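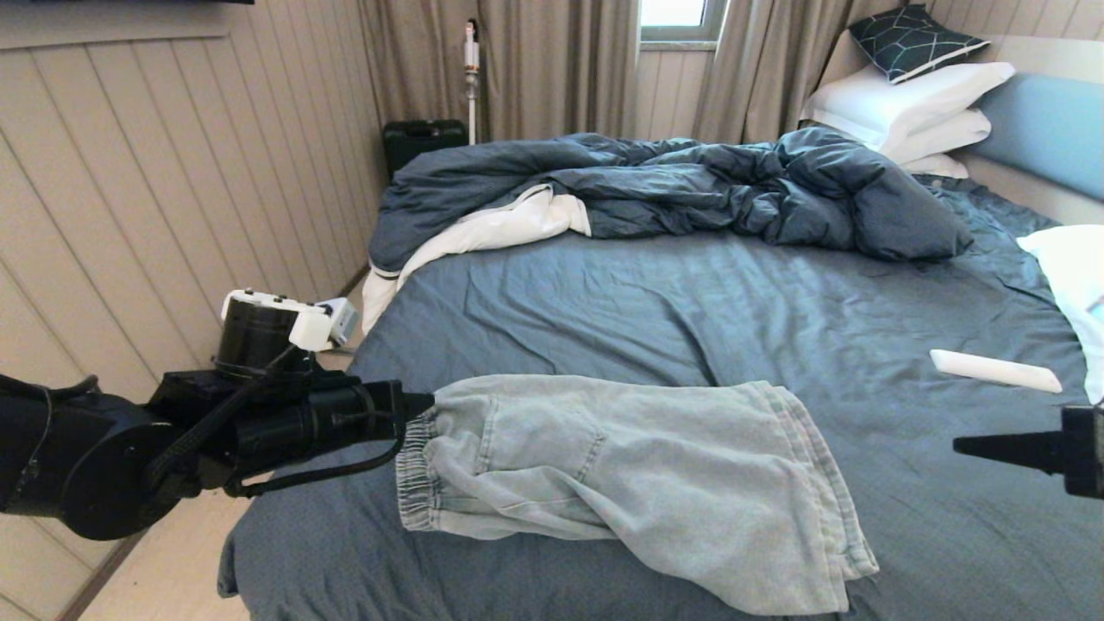 By Tadhg Nic Aodha
Posted December 28, 2019 in House and Home

My winter house check, with comments

I do this list every year in the dead bit after Christmas, when I'm full of cheese and need an excuse to get off the sofa. It started as a scribble on the back of an envelope when we moved to Flodton and it's grown a fair bit! I've left my comments in from this time round so you can see what passed and what didn't. Borrow it, change it, add your own bits.

UPSTAIRS

Smoke alarm on landing, press test button: OK
Loud enough to send next door's dog off. Ours is mains with a back-up battery, and I test both (power off at the board first, then press again).

Smoke alarm at least 30 cm from wall and light fitting: OK
Moved it last year. The old one was tucked right into the corner, where the smoke gets to it late.

Alarm replace-by date: OK
It's printed on the side. I'd had the last one up for years before I thought to look.

Bedroom sockets, no scorch marks, nothing wobbly: ONE FAIL
The double behind the chest of drawers moves when you pull a plug out. Taped over for now and on the list for Fahy, our electrician, who is coming in January anyway.

Electric blanket, lay flat and look for frayed bits, brown marks, bent wires: FAIL
Scorch mark near the foot end, about the size of a penny. Gone to the tip. I was fond of that blanket, but no arguing with a scorch mark.

Portable heater well clear of bedding, curtains and clothes: OK
Only just. I like a metre all round and the spare room is tiny, so the heater now lives by the door and the chair has gone downstairs.

Window opens fully, key to hand: OK
Key on a hook where a grown-up can reach it in the dark. Try it in the dark, it's harder than you'd think.

Window blind cords tied back on cleats: OK
My sister brings her toddler in the new year so I went round twice.

STAIRS AND HALL

Stair carpet, no loose edges: FAIL, FIXED
Third step from the top had come away from its gripper rod. Ten minutes with a hammer and a lot of muttering.

Handrail, give it a proper tug: OK

Light works from both switches: OK

Way out clear to front door: FAIL, FIXED
Shoes, a scooter, two bags of wrapping paper for the recycling. All shifted. I dare say it'll be back like that by teatime.
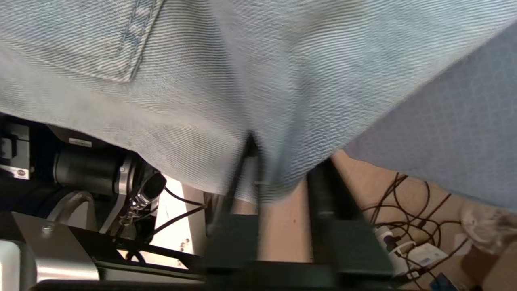
How often should you test a smoke alarm?
Once a month is a good habit, and weekly is better if you can remember. Hold the button until it sounds properly, and check that people can hear it in bed with the doors shut.

KITCHEN

Carbon monoxide alarm, test button and date: OK
It sits on a shelf in the same room as the boiler. I bought a second for the living room in October when we started lighting the stove again.

Boiler service in date: OK
The paper certificate is in the drawer with the takeaway menus. I keep all my reminders in Workeo these days as well, and it nags me a month ahead.

Toaster crumb tray emptied: FAIL, FIXED
I won't tell you what came out of it.

Tumble dryer filter, vent hose, back of machine: OK
Fluff is the thing to watch. I pull the machine out once a year and hoover behind it, and I never leave it running when we go to bed.

Extension leads, one per socket, none coiled up: FAIL
Found one plugged into another behind the microwave. Not me! Bought a longer lead and binned the pair.

Fire blanket on wall, away from hob: OK

OUTSIDE AND ODDS AND ENDS

Gutters and loose slates, look from the ground: OK
I don't do ladders on my own any more, and certainly not in December. My uncle in Windlow came off one and was in plaster until spring.

Outside tap turned off and lagged: OK

Stopcock found and turned: OK, STIFF
Quarter turn back from fully open so it doesn't seize.

Chimney swept: NOT DONE
Quoted 70 pounds, booked for the second week of January. Stove stays unlit until then, so we're all in jumpers.

Meter cupboard clear, photo of reading taken: OK

Total spent so far, with the new lead, a blanket to replace the scorched one and a pack of batteries, is well under what Fahy charged us for the last call-out. Still to do: wobbly socket, chimney, and find out which key fits the back bedroom window.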